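7.3 False grip reports on pale parts

Applies to the Tatitex hand-held gripper and to the same gripper head mounted on an arm.

The fault: the controller reports GRIP OK, the log shows a completed pick, and the part is still on the table. On screen it appears as code 212, but only if the check in step 6 is switched on. The unit ships with it switched off. Eskil Tveit found the fault at the Tristach bench in September, after a full shift of picks that the log called perfect.

The supplier's bulletin blames "unsuitable lighting" and recommends a brighter lamp. We tried the brighter lamp. The false reports went up. Treat that advice with care until someone shows you numbers.

CAUTION: Do not put your hand between the fingers to clear a part while the status light is green. Green means the controller believes it is holding something. It may close again without warning when it changes its mind.

Before you start, stop the program, press the emergency stop and wait for the status light to go out. Siv Solberg asks that the first person on shift sign the sheet by the bench when this is done.

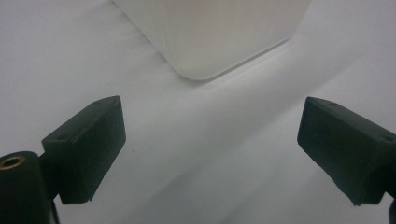
Pale parts on a pale surface give the camera very little edge to work with. The software then falls back on finger position alone, and a finger that has stopped for any reason at all counts as a finger that has met a part. A sticky guide will do it. So will a loose screw.

1. Check the screws in both fingers. Tighten by hand with the 3 mm key. Do not use a power driver.

2. Look at the lower edges of the fingers. Replace the pair if either one is too worn to sit flat against the test block. Never replace a single finger.

3. Wipe the work surface and let it dry.

4. Release the emergency stop, stand clear and run the open/close test from the service menu, with no part between the fingers. If the controller reports GRIP OK at any point, stop here and tag the unit out.

5. Place the test block between the fingers and run 14 picks. Watch each one yourself. The log is the thing under test, so it can't be used as proof.

6. Go to Settings, Grip, Confirm by Force and select ON. Set the threshold to 4.

Note: The Bostton manual says a threshold of 3 is enough. On our unit, 3 let false grips through.

7. Repeat step 5. Write down what you saw and what the controller reported, in separate columns.

If the columns disagree even once, do not return the unit to service. Send both columns to Rimkutė with the serial number. A software update is promised, but the release note doesn't mention code 212, so keep Confirm by Force on after you install it and repeat steps 4 to 7.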